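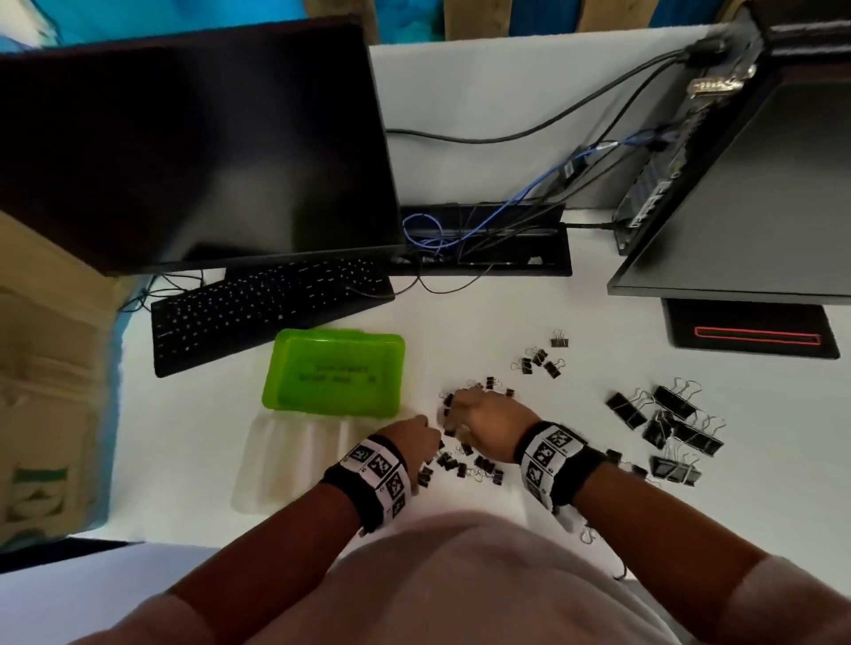
Binder Clips, Black, Assorted Sizes
Office Supplies – Fasteners and Clips
Catalog number 208

Product overview

The Welton binder clip is the standard fastener supplied to departments through the Zirthorpe Central Stores. It has a black triangular body and two silver wire handles, and it is intended for holding loose sheets, folders and card stock together without punching or stapling. The clip may be removed and used again many times without marking the paper, provided that the size is suited to the thickness of the stack.

Clips are issued in two forms: in single-size boxes, and as an assorted refill of small and large clips packed together. The assorted refill is the less expensive of the two per clip and is the usual choice for shared desks, copy rooms and reception areas. It is delivered unsorted. Departments that order it should allow time for the contents to be separated by size before they are put out for general use.

Sizes available

Small. For thin sets of paper such as letters with enclosures, meeting papers and short reports. Fits most desk trays.

Large. For bound drafts, examination scripts, case files and other thick stacks. The handles on this size are longer and require a firmer grip.

Assorted refill. Small and large together, 724 clips to the carton. The proportion of each size varies from carton to carton and cannot be specified at the time of ordering.

Ordering and issue

Orders are accepted from any department that holds a supplies account. Requests received before noon on Tuesday are issued the same week. Requests received after that time are held over to the next issue.

The minimum order for single-size boxes is 5 boxes. The assorted refill may be ordered by the single carton. A department may hold up to 16 cartons on a standing order, which is reviewed each June. Standing orders that have not been confirmed by the end of that month lapse and must be placed again.

Clips are delivered to the main office of the department and must be signed for. Central Stores does not deliver to individual desks. Departments at the Ayala building should collect from the ground floor counter, where orders are kept for ten working days.

Sorting an assorted refill

The following procedure is recommended by the Stores Office. It was prepared by Rasa Jankauskaitė, Supplies Supervisor, and applies to all assorted clips and fasteners issued under this heading.

Choose a clear, flat desk with a smooth surface. Black clips are easiest to tell apart on a white or light-colored top. Move papers and drinks to another surface before opening the carton.

Empty part of the carton onto the middle of the desk and spread the clips in a thin layer. A deep pile is slow to work through, and the wire handles tend to catch on one another. Clips that have become hooked together should be separated by lifting one handle free. Pulling them apart by the body can bend the wire.

Take out the large clips first and place them to one side in a pile of their own. They are seen at once among the small ones and may be picked up several at a time. The small clips can then be checked singly. Both hands should be used, one to gather and one to pick.

Fold the handles flat against the body before storage. Clips stored with the handles open take up considerably more room and are more difficult to remove from a tray.

Set aside any clip with a missing handle, a cracked finish or a body that no longer closes fully. Faulty clips are replaced on request and should be returned in an envelope marked with the department name.

Storage

The Urkine divided tray is recommended for use with this product. It is a shallow tray in clear plastic, sold with or without a lid, and fits a standard desk drawer. Small and large clips should be kept in separate compartments. A printed label on the lid, giving the size and the catalog number, is of assistance to colleagues who reorder on behalf of others.

Trays should not be filled above the level of the dividers. An overfilled tray will not close properly, and clips will move from one compartment to another when the drawer is opened.

Clips should be kept in a dry place. The handles may discolor in damp rooms – basement archives in particular – and a discolored clip can leave a mark on paper over time. Records that are to be kept permanently should not be stored with metal clips of any kind. Please consult the Records Office about suitable folders and ties.

Care and safety

Large clips close with some force. Fingers should be kept clear of the open edge when the handles are released. Clips should not be opened wider than the handles naturally allow, and they should not be used to hang heavy items, to secure cables under load or to hold doors.

Keep clips away from shredders and from the document feeders of copiers and scanners. All clips must be removed before papers are placed in a feeder. The cost of repairs arising from a clip left in a machine is charged to the department concerned.

Loose clips should be picked up from the floor at the end of any sorting work.

Returns

Unopened boxes and cartons may be returned for credit within one month of issue. Opened assorted refills cannot be credited, but surplus clips in good condition are accepted at the Ayala counter and are passed on to other departments free of charge. Surplus clips must be sorted by size before they are handed in. Mixed bags will be sent back.

Related items

Urkine divided tray, clear, with lid
Urkine divided tray, clear, without lid
Welton paper clips, plain steel
Welton fold-back label holders
Cotton tape for permanent records

Contacts

Orders and standing orders: Alcides Meireles, Stores Office, Zirthorpe
Faulty items and replacements: Princess Lumanlan, Stores Office, Zirthorpe
Collections, Ayala building: Radomir Delić, ground floor counter
Department accounts and credits: Yuk-lan Tang, Accounts

Please quote the catalog number and the department account in all correspondence.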